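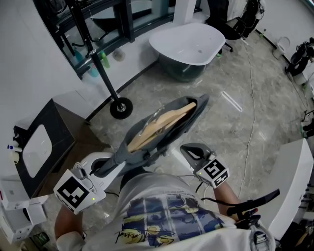
Handheld gripper trials: progress to July 27, 2025

We're well into the bathroom set now, and it's going great! The Drakard pair has replaced the Gollberg units we started with in January. Both controllers carry tagged cubes with a green status light, so a dropout is much easier to spot. Upright vacuum runs are the hardest task so far (two hands, one long handle, a glossy floor). We have 600 runs saved, 50 of them with the vacuum.

Still open: the cable between the controllers. Normand Dufour wants to test a longer one at Colau next.

Spent to date: $2,995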